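Trade Notes > Interviews > Book handling

The gripping end of the job

Setsuko Nakajima has supervised returns handling at the Sesthorpe book depot for nine years. In January the depot put its first automated picking cell into regular use, on thin paperbacks only.

"Thin spines are the hard case," she says. "Press too hard and you crease the cover. Press too little and the book turns in the grip."

Settings are worked out by hand before anything is handed to the cell. An operator holds a gripper, closes it on a book and notes the grip height and angle. The test set runs to 601 titles, including Chinese editions with vertical spine text, which the label reader still misfiles.

The shift remains at 12 people. Three have moved from the sorting belt to grip trials and exception handling. Nakajima puts the main change in training. "Before, I could teach the belt in a morning. Now they have to read a plot and say why a pick failed."

Pay grades have not been revised. "The work sheet still says sorter," she says. "I have asked for that to be corrected."

Wrist complaints are logged separately for the trial bench.

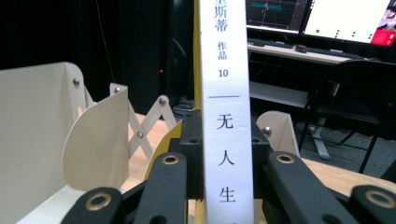 RHONDA LEMIEUX

Contact the editors | © Taruvgate | Back to top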